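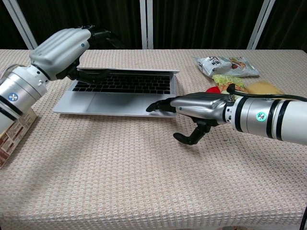

*Bench 2, the silver laptop open on the beige waffle cloth.*

February, second go at the Drinham wool samples

Plellex say their new rinse takes the grease out of raw fleece at 50 degrees with no second wash. I've read the sheet twice and still can't find what they tested it on. "Typical fleece" is all it says. Typical of where?

Cut 4 lots from the Drinham bag, all from the same shoulder piece so I can't blame the sheep. Lots A and B got the Plellex rinse, C got our usual soap, D got plain hot water. Same tub, same soak, no stirring.

Weights after drying:

- A lost a fair bit, as promised
- B lost noticeably less than A, which bothers me
- C sat between the two
- D barely moved

So the new stuff beat the soap once and lost to it once. That's not a result. The tub cools quicker at the window end and B was at the window end, so before anyone gets excited I want to swap the positions and run it again. I should have done that the first time.

Feel is another matter. A is squeaky and a bit harsh, and I wouldn't want to card it. C still has some give. The sheet calls this "a crisp, clean handle". I'd call it stripped. The colour is the same across all the washed lots as far as I can tell, and I don't trust my eye under the tubes anyway.

The Cusard people reckon they got good numbers with it, but they weigh theirs straight off the rack. Ours sat overnight in the cupboard first. Damp wool will tell you anything you want to hear. If they send the raw weights I'll look, otherwise I'm leaving their figures out.

Started a small lot of the Phuthong cotton in the leftover rinse, mostly out of curiosity. 228 grams going in. It probably won't show much.

To do:

- swap A and B, repeat
- put a thermometer at each end of the tub
- ask Plellex what fleece they used (again)
- no bulk order until the repeat is in

Scales drifted a touch after lunch. Re-zeroed, and reweighed D only.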